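Equipment Planning Assistant, Parts Handling (part time, fixed term)

Grirnon is looking for someone patient and curious to help us spend our money well. We are a small assembly shop that has done most of its sorting and fetching by hand for as long as any of us can remember, and over the next 9 months we want to plan, price and order our first automated cell for loading and unloading flat panels. We would love some help with it!

You don't need to be an engineer. The person we have in mind has probably bought equipment for a workshop, a school lab or a warehouse before, and knows how a quote that looked fine in May can grow once the shipping, the mounts and the spare fingers are added on. If you like reading the small print and then phoning the supplier to ask about it, we will get along.

What you would be doing

Most of your time will go into comparing two offers, one from Cerau and one from Dogar, and turning them into a budget that our owners can read over a cup of coffee. You will keep the parts list, chase lead times, and sit in on the simulation sessions where we try out layouts before paying for any metal. You will also write up what we learn for our sister shop at Wakora, who are a step behind us and would like to borrow our homework.

We have set aside $4000 for trays, labels, wall mounting and the other odds and ends, and another $2000 for training. The arm and gripper come out of a separate budget, which you will help us put together (it is still mostly a spreadsheet full of question marks, and you are welcome to rearrange it).

Hours and pay

The job is 14 hours a week, spread however suits you, as long as you can join the planning call at 10 in the morning. Pay depends on experience and we are glad to talk about it early on. Working from home is fine for the spreadsheet side of things. 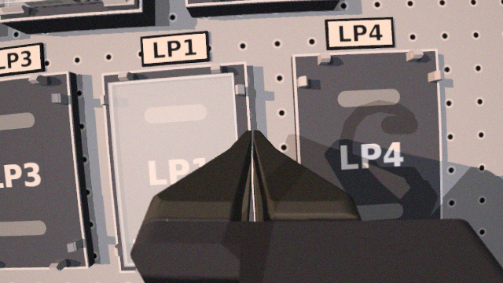 Page last changed: May

The layout we are working on in simulation has labeled trays hung on a pegboard wall, with the gripper coming up to them from below. LP1 has a pale panel in it and LP4 is empty. Tray spacing, finger shape and the little tabs around the rims all have to be settled before we ask for final prices, so expect plenty of talk about them in your first weeks.

How to apply

Send us a page or so about something you once bought for work, what it ended up costing, and what you would do differently. A resume is welcome too, but we read the letter first. Please put "Equipment planning" in the subject line.

Comments (3)

panelpusher: Is this open to people who have only done purchasing for a print shop? I've bought racks and carts but never a robot.

Grirnon office: Yes, please do apply! Racks and carts are a good half of what we talk about.

two_left_gloves: Ask both suppliers what replacement fingers cost and how long they take to arrive. We forgot to at my last place and it held us up for weeks.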